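How to Tell Whether a Robot Can Take Over Your Desktop Repair Chores

Reading time: 6 minutes

Every spring I get the same question in a new form. Last May it was a shop owner who refurbishes office desktops and had seen a video of an arm pulling a memory module in one clean motion. Could he buy one of those and let it run overnight? I told him to try the exercise below before he called anyone. It costs an afternoon and a pad of paper, and it will tell you more than a demo will.

You need one desktop tower of the kind you see most often, a screwdriver, a timer, and a person who has done this work long enough to be bored by it.

Step 1. Write down the chore as it really happens

Put a tower on its side, take the panel off, and have your bored person do the whole job while you write. Don't write "replace RAM." Write every touch: hold the yellow cable out of the way, press the latch, press the other latch, pull, set down, pick up the new one, check the notch, line it up, push until it clicks.

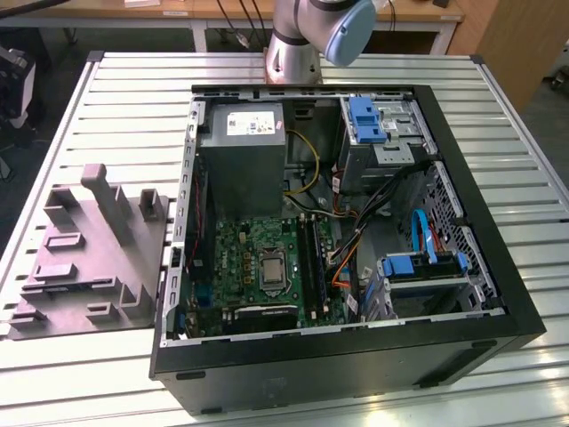 Jae-in Tak
Contributing writer, workshop automation

Look at what shares the space with the two memory modules in a machine like this one. There are black cables in a bundle, an orange one curving through the middle, a blue SATA cable that arcs upward. The board and the drive cages stay put, and a program can be told where they are. Cables are another matter. Two towers of the same model, built the same week, will not have their cables lying the same way, and one that has been opened before won't match either of them.

When you finish the list, go back and mark each line with an R for rigid or an F for floppy. Rigid means the part has one shape and one seat. Floppy means it bends, dangles or springs back. Anything with an F is where I would expect trouble.

Step 2. Count the regrips

Next to each line, put a tick every time the person changed how they were holding something. People do this without noticing. They pinch a connector, roll it a quarter turn against the index finger, and feel for the key. A two-finger gripper has to put the part down or push it against something to get the same result, and each of those moves has to be planned, taught and checked.

If a line has more than two ticks, treat it as a human job for now. My cutoff is a rule of thumb, and you may find yours is stricter.

Step 3. Give every part a parking spot

A person will lay a drive caddy on any bare patch of bench and find it again. An arm does better when the caddy goes into a pocket that is always in the same place and always holds it at the same angle. So robot cells end up with fixtures: plates and boards with slots, posts and brackets. Printing them is cheap. Designing them is the part that eats your evenings.

Try it with cardboard first. Cut a holder for each part and tool on your list and tape it down. Then have your person do the job again, eyes open but with one hand behind their back, using only the holders. It will be slow and a little humiliating. Write down every time they want to cheat.

My own first attempt at this, for a connector tester we called Anik, needed three redesigns before the parts stopped tipping over.

Step 4. Check what the tool can reach

Now look at the job from the gripper's side. Stand where the wrist would be and keep your elbow high.

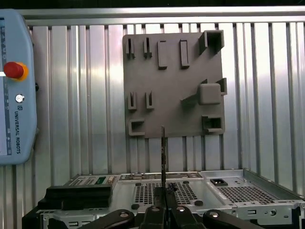

Last modified in May, 10:40 a.m.

The fingers themselves are thin enough for a lot of work. The linkage on both sides of them takes up far more room, and it has to come down into the case too. A probe held between the fingers gets you some extra reach, but now you are poking at the part with a stick, and you can't turn or pull with a stick very well.

Make a quick mockup. Tape two rulers to the sides of your hand so that they stick out at an angle, hold a pencil between finger and thumb, and try to touch each spot on your list. Cross out any you can't reach without a ruler hitting the case wall. An open, stripped chassis will pass nearly everything. Repeat with a fully built tower before you celebrate.

Step 5. Do the arithmetic on failures

Vendors like to talk about success rates. Ask how many attempts and on how many different machines. Say your shop handles 2000 towers a year and the job has two automated steps, which makes 4000 attempts. At 95 percent, 200 of them fail. Somebody has to hear the alarm, walk over, work out what went wrong, free the part and restart the cell. Time your bored person doing that. Then time them just doing the step by hand.

I ran these numbers for a small refurbisher, Babić, where one step took a technician less time than walking to the bench where the robot would have stood. They bought better screwdrivers.

Also ask what a failure looks like. A dropped screw is an annoyance. A bent pin in a processor socket is a motherboard.

Step 6. Pick the dull piece and leave the rest

After all that crossing out, most shops have a few lines left. They tend to be the ones that look bad in a video: moving a bare part from one holder to another, pressing a test probe on a known spot, sorting drives into trays. Automate one of those if the volume is there. I wouldn't go further yet.

What about the newer systems that learn from demonstrations instead of being taught point by point? I watch them with interest and keep my wallet closed. They do seem to cope better with a part that has shifted a little. What I have yet to see is one handed a tower it has never met, with the cables wherever the last owner left them, and left alone with it for a shift. If a salesperson offers, bring your own tower. Pick an ugly one.

As for the house, the same pad of paper works there. Mark up "load the dishwasher" or "fold the towels" with R and F and see how far you get before the whole page is F - I stopped at the second towel.

Related items

Flivis gripper pads: notes after 388 hours
Cardboard fixtures that survive a week
What we asked Fistier before signing the lease
Cable routing for people who hate cable routing
Should you teach by hand or by pendant?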